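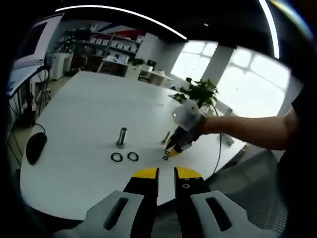 O-rings and the metal cylinder on the big table, mid-afternoon in February.

I've been putting off writing up the O-ring work until the numbers settled, and they have now, so this is the short version.

The task is fitting small O-rings onto a metal part using two hand-held grippers. We record people doing it, train a policy on the recordings, then run the policy on the arms. The data set stands at 2,012 demonstrations. For most of last year I assumed the way to a better policy was simply more of them. Fadi Nassar thought we should look at what was already in there first, and he was right.

What he noticed was the pauses. When a person picks up a rubber ring lying flat, they slow right down just before the fingers close, and sometimes they stop altogether while they decide which side to come from. Our policy had learned the stopping very well. It would get above the ring and hover – in some runs until the timeout.

The obvious fix is to cut the pauses out. We tried that and it made things worse. Some of those slow frames are where the hand is lining up, and if you throw them away the fingers arrive in the wrong spot at full speed. So Fadi wrote a filter that only drops a frame when both grippers are still and the finger opening isn't changing. If either hand is creeping, the frame stays. We call it Karaki, after nothing in particular, and it's a short script.

We ran 20 trials with each version, same parts, same starting layout. The policy trained on the raw recordings timed out in 8 of them. With the Karaki filter it was 2, and both of those were the smaller ring sitting right up against another part. Twenty trials isn't many and I wouldn't lean on the exact figures, but the hovering is plainly reduced and you can see it from across the room.

What hasn't improved is dropping. Once the ring is off the table it still twists in the fingertips, and the filter does nothing for that. I suspect the answer is in the tip material, but I haven't tested it.

I also haven't checked whether any of this carries over to stiffer parts. Bolts and washers don't seem to make people hesitate in the same way, so there may be less to gain. The bolt recordings are next on the list, then a rerun of the O-ring trials with the layout shuffled. I'll put the script up once I've cleaned out the hard-coded paths.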